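Search this wiki

2 min read

Arisden cell

The Arisden cell is a simulated picking cell built by Selma Dumitrescu and Yayra Alhassan to rehearse gripper setup. It models one two-finger parallel gripper, seen by a camera that looks along the fingers.

Setup starts with the fingers open and nothing between them. The operator checks that both tips end at the same height and saves the view as a reference.

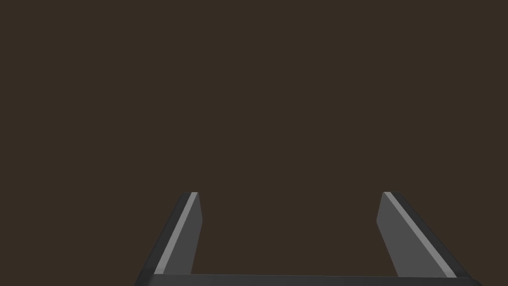
Opening width is stored as a value from 0 to 100. If the two fingers stop at different values, the joint limits are reloaded -- the model itself is left alone.

The second stage adds a wood-grain surface and mixed objects, among them a mug, a fork, a scorpion figure and a book. Thick items such as the book test clearance between the pads.

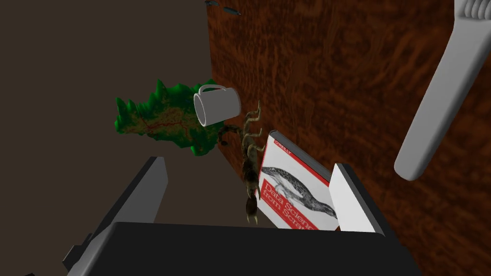
Contact settings are reviewed after about 600 trial grasps. Declan Hartley added a reset script in March, which puts the objects back at their starting poses and clears the grasp log.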